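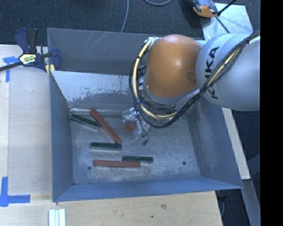

Drelby Community Orchard: progress report to the Promer Fund, June

It has been a busy and mostly cheerful spring at Drelby, and we are glad to be writing to you with more good news than bad. As you will remember, your grant was to help us bring the old orchard behind Nallbridge Road back into use, and to get local people out among the trees while we did it.

Planting

All 60 of the new trees are in the ground – mainly apples, with a few plums and a short row of pears along the south hedge. The wet weather in early spring held us up, and there was one very muddy Friday when we had to give up by lunchtime and go and drink tea in the church hall instead. Since then things have gone well. We lost 2 of the plums to canker and the nursery in Nallbridge has promised to replace them in the autumn at no charge, which was kind of them.

The old trees have had their first proper prune in many years. We were told to go gently and spread the work over several winters, so they still look rather shaggy, but there was a lovely show of blossom and the fruit seems to be setting nicely.

People

Over 100 people came to the blossom afternoon, a good many more than we had baked for. Several families have asked to adopt a tree, and the primary school now brings a class down each fortnight to look after the herb bed. The grafting workshop was full and we had to turn people away, so we would like to run it again next year if the budget allows.

Money

Spending is close to plan. Stakes and rabbit guards came in dearer than we had hoped, but we saved on mulch and have £780 left in the planting budget. With your agreement we would like to move this across to the path, where the bottom end by the gate is still too soft for wheelchairs and pushchairs.

Still to do

The water butts have yet to be joined up, and the Sakamoto cider press we ordered is now expected in August – a little late, but in good time for the first windfalls. Tree labels are being painted at the moment, and do please come and see them once they are up.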